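Okay, slide three, and this is where I slow down, because the folks in back always ask about the Kakden kit and whether it's worth the money. Short version: I like it! I've had one on my bench since August and I'm still finding things to try with it.

What you get is the arm, a two-finger gripper, a wrist camera and the Plitex software (skip the login grumbling, Gunnel Blomqvist covers that after lunch). It comes with 72 starter tasks, mostly tabletop stuff, plates and cloths and little wooden bits.

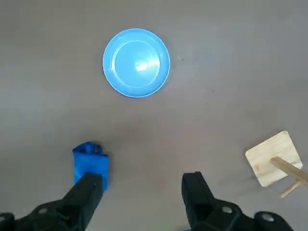 Setup took me one evening, and I'm slow with a screwdriver. Cloth is the hard one for me, so if you buy the kit, start with the rigid things and work up to fabric. My gripes are the short cable and the manual, all 431 pages of it (pause, let them groan).

Price is 700 for the base kit, and the spare fingers are extra. Ask Stellan Granström at the Viltolgate table, he has the order forms until Thursday.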